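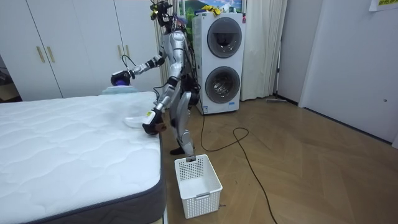

Lelwood, Unit 17: Bedroom and Laundry Corner

This gallery covers the bedroom at Lelwood during the June linen change. The sleeping area and the laundry share one floor, so stripping the bed, cleaning the mattress and loading the machine are handled as a single job. The notes give the condition of each item and the method used. Product names are included where people have asked for them.

Floor

Light wood, laid in herringbone. The finish is a matte hard-wax oil from Oter, two coats, renewed last winter. Sweep with the pattern before any bedding comes off, then again at the end. Water should not be left standing in the joints. Furniture feet have felt pads, and these are checked at each linen change for trapped grit.

Washer and dryer

Stacked white units on a single footprint. The stack is close enough to the bed that sheets can be moved in one trip. Sheets and pillowcases go in together at 140°F; the quilted layer is never machine washed. Leave the washer door open between loads. The lint screen is cleared after every dryer cycle, and the duct behind the stack is vacuumed twice a year.

Laundry basket

White plastic, rectangular, with small square perforations in the sides and a handle opening at each end. The perforated sides let damp items air if the washer is busy. It stands on the floor beside the mattress while the bed is being stripped. Rinse with dish soap when the corners start to look gray.

Mattress

The mattress is a Brilau, bought for 2,079 with delivery and removal of the old one. The top is white quilted fabric and the side carries a dark gray band. It is rotated head to foot every season and is not flipped, as the lower face has no quilting. Spot cleaning is done with cold water and a white cloth only - colored cloths have transferred dye onto the cover in the past.

Surface cleaning
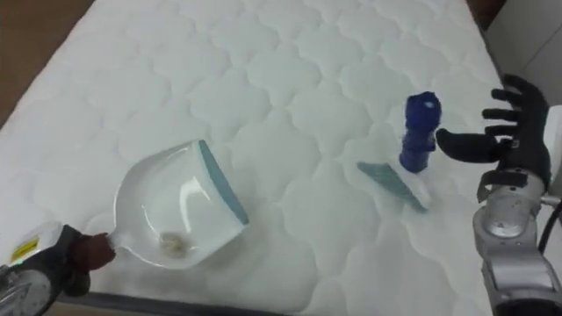

Dry debris comes off before any damp work. Crumbs and dust settle in the stitched channels between the puffed cells, and a vacuum with a bare nozzle tends to pull at the thread. A hand brush is easier on the cover. The set used on this bed is a white dustpan with a teal-blue rubber lip and a brush with teal bristles and a dark blue handle. Work in short strokes toward the pan, keeping the lip flat against the fabric so that material does not slip under it. The small grayish-beige pile at the back of the scoop is typical of what a quilted top holds. Empty the pan into a lidded bin before moving to the next section.

Brush care

Tap the brush out over the bin, then wash the bristles in warm water and let them dry facing down. The bed set is stored separately from the floor broom. Replace the brush when the bristles splay.

Remaking the bed

Allow the cover to air for two hours with the window open. A Zaki cotton protector goes on first, seams down, followed by the fitted sheet. Pull the corners diagonally, head end before foot end. Pale blankets are folded in thirds and stored on the shelf in the hall closet, with the oldest on top.

Next set in this series: hall closet and linen shelves.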